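Zomance Toy Storage Guide
Section 2: Sorting and Repacking a Mixed Box
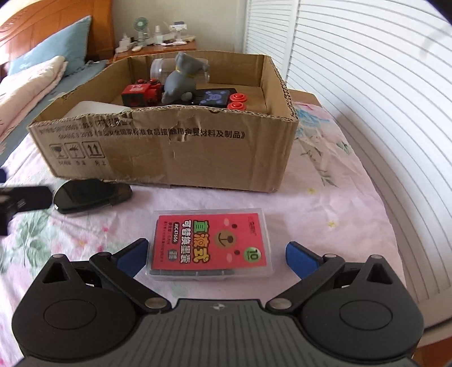
Fig. 2. Open carton with toys, on a bed. Handling symbols at lower left of the front wall.

1. Set the carton upright on a flat surface. Check that the arrow symbols point up.

2. Remove soft figures first, then vehicles, then items with buttons.

3. Open any battery compartments. Take out the batteries if the item will be stored for more than 30 days.

4. Place clear jars and cases at the bottom of the new bin, lids closed.

5. Lay vehicles on their wheels. Put soft figures on top.

6. Leave 2 inches free below the lid and close the bin.

CAUTION: Do not lift a carton by a torn wall. Support it from underneath with both hands.

NOTE: A carton with a torn front wall may be used for sorting. Do not stack it.

NOTE: Zomance bins hold up to 14 pounds. For bin sizes, see the Mirbridge shelf chart, April revision.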